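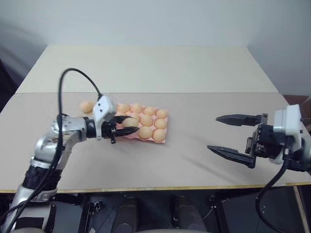

首页 > 论文集 > 机器人操作规范 > 第4章

4 易碎物品双臂操作的作业规范

图3 双臂平台上的鸡蛋操作工况。左侧夹爪夹持一枚鸡蛋，位于粉色纸浆蛋托上方；右侧夹爪处于张开状态。

4.1 适用范围

本节规定双臂平台在桌面上抓取、转移和放置带壳鸡蛋时应遵守的要求，适用于两指夹爪，不适用于吸盘及多指手。规范初稿由Sturkbridge实验室提出，经Prosska测试组在两个站点试用后修订。与前一版相比，主要改动集中在夹持力上限、待命臂姿态和线缆余量三处。文中“应”表示强制要求，“宜”表示推荐做法，“可”表示允许。

选择鸡蛋作为基准物品，是考虑到其外形近似一致、破损判据明确、更换成本低。相关讨论见Bainbridge与Dunmore的内部报告[11]，本节不再重复。

4.2 工位布置

蛋托应平放于两臂公共工作空间内，允许相对桌沿有一定偏转，但单次任务过程中不得移动。图3中蛋托长边相对桌面呈斜向，属于允许的布置。蛋托的初始偏转角应写入任务记录，不得在事后由图像反推代替。

蛋托以外的桌面上可以放置散蛋。散蛋没有侧向约束，受到轻微触碰即可能滚动，因此应单独登记，并在路径规划中作为障碍物处理。图3左侧腕部模块旁的桌面上即有一枚散蛋，其与腕部外壳距离较近。此类情形下，规划器所用的碰撞模型应包含腕部模块的完整外形，仅对夹爪指部建模不符合本规范。Prosska站点在试用初期使用了简化模型，腕部外壳两次碰到散蛋，后改为完整外形。

桌面由多块面板拼接时，蛋托宜整体置于同一块面板上，避免跨缝。面板高差应在每次标定时复测。

4.3 夹持要求

夹持方向宜取鸡蛋侧面，两指闭合后蛋体允许部分伸出指尖。夹持力应采用分段控制：接触前限速，接触后切换为力控，达到设定值后保持。设定值不得超过5 N。提升阶段如检测到指间距变化超出阈值，应停止提升并保持当前位置，不得自动加力。

关于最后一条，修订过程中存在分歧。Firdevs Kahraman主张允许一次小幅补偿加力，理由是蛋壳表面状况不一，固定设定值会带来不必要的中断。Yvonne Bramwell认为补偿动作使破损原因难以追溯。本版采用后者意见，前者列入附录B的待验证条目。

提升后，被夹持的鸡蛋与蛋托内其余鸡蛋之间应保持垂直间隙，间隙未达到规定值之前禁止水平移动。蛋托未装满时，空穴位不得视为可通行空间，横移高度仍按满托计算。

4.4 双臂协调与待命姿态

一臂持物期间，另一臂应处于下列状态之一：（a）撤回至待命区；（b）夹爪张开，停留于蛋托上方包络之外，并由控制器锁定速度。状态（b）仅在后续步骤需要交接或辅助扶持时使用。由单帧图像无法判定某一机械臂是否已锁定，因此审核时应以控制器日志为准，图像只作为辅助材料。

两臂指尖之间的最小距离应大于100 mm，交接动作除外。交接动作须单独编号，并在任务描述中写明主动臂与从动臂。张开状态的夹爪若带有齿形或尖状指端，最小距离应以指端最外缘计算。

4.5 线缆管理

外置线缆的弧形余量应满足腕部全行程转动，且在任意姿态下不得垂入蛋托上方包络。图3中左臂线缆在桌面上方拱起后回到腕部模块；右臂线缆自腕部下方垂落，经桌面前沿外侧向下。两种走线方式均可接受，但后一种在手臂回撤时可能与桌沿或桌腿发生刮擦，宜在回撤路径上增加一个中间点。线缆护套应纳入每周检查项目。

4.6 记录与判定

每次任务应记录起始穴位、目标位置、夹持力曲线、停止事件及蛋壳检查结果。蛋壳检查由人工在任务结束后完成，采用透光法，裂纹不论长短均判为破损。被中断但未破损的任务单独归类，不计入成功次数。

试用阶段共执行600次转移，其中94次触发停止事件。停止事件以指间距超限为主，其次为散蛋登记缺失导致的规划拒绝。后一类在Tài Từ将登记步骤移至开机自检之后明显减少。由于两个站点的蛋源不同，本文不对站点间的破损率作比较。

4.7 局限

上述要求未覆盖双蛋同时夹持、湿壳及冷藏取出后表面结露的情况。夹持力上限系针对平指与窄指两类指型确定，换用软质指垫后应重新测定。照明条件对透光检查以外的环节是否需要规定，目前证据不足，暂不列入。

相关条目
Divard夹爪指端磨损的检查周期
Pickering工位标定流程修订说明
双臂交接动作的编号方法
纸浆托盘类容器的定位误差
附录B：待验证条目一览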